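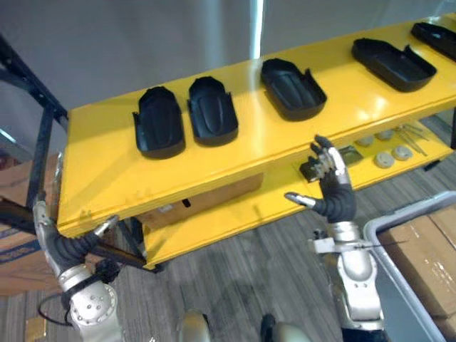
Black trays on the upper level of a two-tier shelf, small parts on the lower.

The Findside rule is a good-practice rule for two-armed robots that move molded parts between shelves and bins. It was published in Zamora on February 7, 2025. 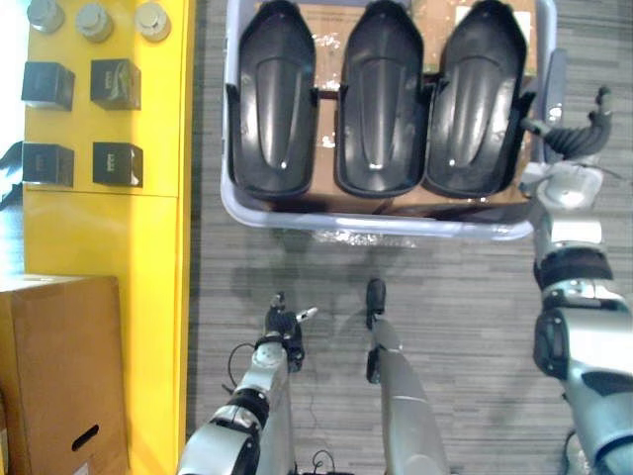
Under the rule, parts of one type should lie side by side, with free space for the fingers. A bin may hold up to 2 layers. 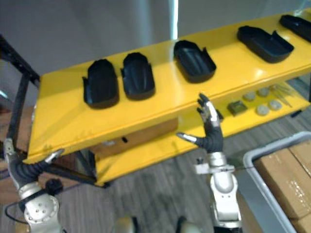

Small parts are kept on a separate level — the revision prepared by Plurkano asks for this also when the shelf is nearly empty. Baltska applies the rule at 1,083 stations.
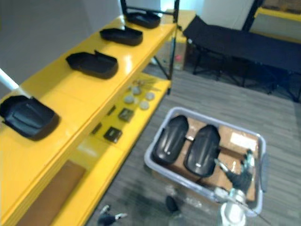 A gripper over a bin with two black covers.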